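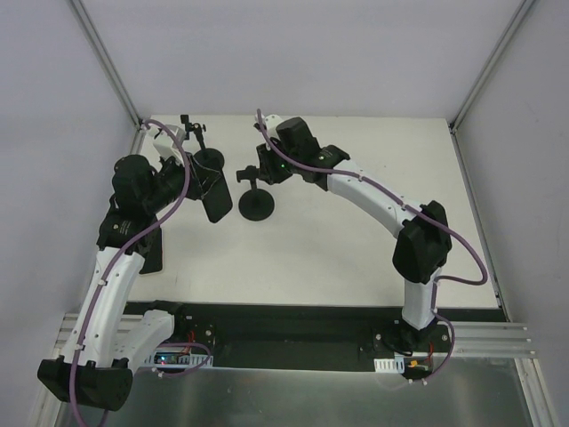

Rowlands Desk Habits Group, Cidska
Working paper, revised 5/7/24

3. Where the phone goes

3.1 What we asked people to do

I should start with the diary, as it's the bit I get asked about most. We had 69 people keep one, all of them working at shared desks in one of two buildings (Skarkico and Zanex, both open plan, both rather noisy after lunch). Each time they sat down at a desk they wrote a line or two on where the phone had ended up. Flat on the desk, face up or face down, in a bag, in a pocket, propped on something, or in a proper stand. We also left a wide blank column for grumbles, and I'm very glad we did!

By the end we had 581 entries. I threw out the ones where I couldn't work out what the writer meant, mostly a single word such as "usual" with nothing earlier to tell me what usual was, and that left 537. I did the sorting myself, twice, with a month between the two goes, and where my two sortings disagreed I went back to the person and asked. A few had forgotten by then. Those entries stayed in under "other", which is a messier pile than I'd like.

I had expected the stand to be a small matter. My first plan for this paper was all about face up against face down, with the old question of whether a dark screen still tugs at you (Section 2 goes over that at length, so I won't do it again). But the grumbles column kept dragging me back to stands. People had strong feelings about them, and the feelings had very little to do with the screen.

3.2 The stand as a bit of territory

What came up again and again was the question of the desk. At Skarkico you book a place by the half day and are meant to leave it bare, so anything standing on it when you come back from the kettle is a sort of flag. A mug will do it, and so will a coat, but coats get moved. Several people told me they put the stand out first, before the laptop, and took it away last. One wrote, "If the stand's up, it's my desk." Another said she felt daft carrying it round in her bag but had been doing so since December and wasn't going to stop.

A stand takes up next to no room, and yet it is upright, so you notice it from across the office in a way you don't notice a notebook. I think that's the heart of it, though I'll admit the diary wasn't built to test the idea. The plain sort is the one I have in mind throughout, a holder on a short pole over a flat round foot. Folding stands turned up in the entries too, and I've kept them apart in the tables, as their owners tended to pack them away when they went to lunch.

At Zanex the desks are not booked and people mostly return to the same one out of habit. There the stand was hardly ever mentioned as a marker. The grumbles were about video calls instead: the phone tipping forward, the chin showing, the neighbour turning up in the background eating crisps. So I don't want to claim that stands mean the same thing everywhere. They seem to pick up a meaning from the rules of the room, and where the rules leave you a bit unsure of your place, you reach for whatever stands up.

One more thing that surprised me. People who used a stand wrote more about other people's phones than those who kept theirs in a bag. Perhaps having your own at eye level makes you look at everyone else's, or perhaps it's just that the stand lot were chattier all round (their entries were longer on every subject, crisps included). I can't pull those two apart with what we have.

Figure 1. A plain phone stand on a white tabletop: black holder, short pole, round flat base.

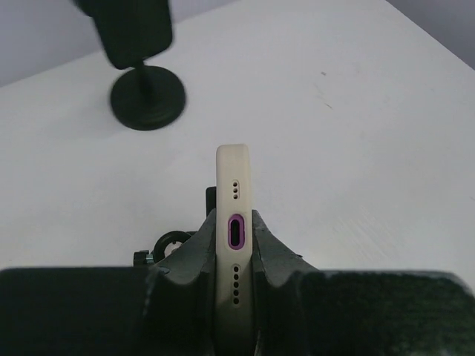
3.3 Flat on the desk, and which way up

Now for the question I started with. Most of the face-down entries came with some mention of manners. The phone went over when a colleague sat down opposite, and it often stayed over long after they'd gone. Face up was the setting for waiting: a call from the school, a parcel, a plumber. Hardly anyone described either one as a habit when I spoke to them later, even those whose diaries said the same thing page after page. I've left their own wording alone in Table 4 so that you can judge for yourself how much of it sounds like a choice.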